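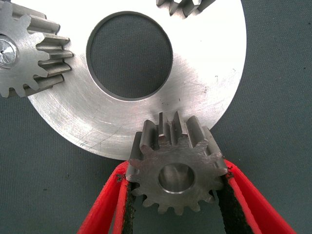 I went to the Mendasum open day in November mostly because our backup contract is up in the spring and they keep sending us brochures. The brochures say "complete managed IT" on every page and don't say much else. I wanted to see the place where the complete managing gets done.

The office is on the second floor above a tile showroom, with a bigger building behind it for the server room. Coffee from 9, tour at 9:30, talks until lunch. We were put into groups of 12 and given a lanyard. The lanyard had a discount code on it.

Our guide was Wolfram Meinecke, head of customer operations. He was pleasant and he knew the building. He knew less about restores. I asked how long it would take to bring back one mid-sized file server if ours died on a normal working morning, and he said it depended on the service level. I asked about the middle one. He said somebody in the next room would be able to tell me.

The next room was the help desk. A wall screen showed 197 open tickets, and the group was clearly meant to be impressed. I wasn't sure which way. Is that a lot of customers, or a lot of waiting? The screen had a column for "age," but it was set to scroll and I never caught the bottom of it. There were 8 people on the phones. They looked busy and decent, and one of them was walking a caller through a password reset with more patience than I have.

Then the server room. Clean, loud, cold, well labeled. I have no complaints about the cabling. The second site, where the copies go, wasn't on the tour. It's rented space from a company called Rieger, and what we got was a slide with a map on it. I'd have liked to know how far away it is and whether it's on the same power supply. The slide said "geographically separate," and so is my garage.

The talks were mixed. The first was a sales pitch for Zudance, their customer portal. You log in, you see green check marks. I asked what a green check mark means and was told the backup job completed. So it doesn't mean anyone has tried to open the files. Test restores are an add-on, billed per test, and the price wasn't in the handout.

The second talk was the one worth the drive. Mattes Reuter runs the small team that does recoveries, and he spent half an hour on one that went badly. The customer had changed a storage password and the nightly job had been skipping one folder ever since. He showed the timeline, including the part where his own team missed the warning. No slides with clouds on them. Someone from sales tried to wrap him up early and he kept going - good for him.

Over sandwiches I talked to a woman from a parts wholesaler who had moved to them from Korley. Her view was that the invoices are easier to read and the phone gets answered faster, but she hasn't needed a restore yet. Neither have most people who recommend a backup company.

I've written to ask for three things: the restore times per service level in writing, the price of a test restore, and the address of the second site. The reply so far is a thank-you email with the brochure attached. Our current contract has a two-month notice period, so they have a little while. If the answers come I'll add them here.

Parking is behind the building, 2 spaces for visitors. Use the street.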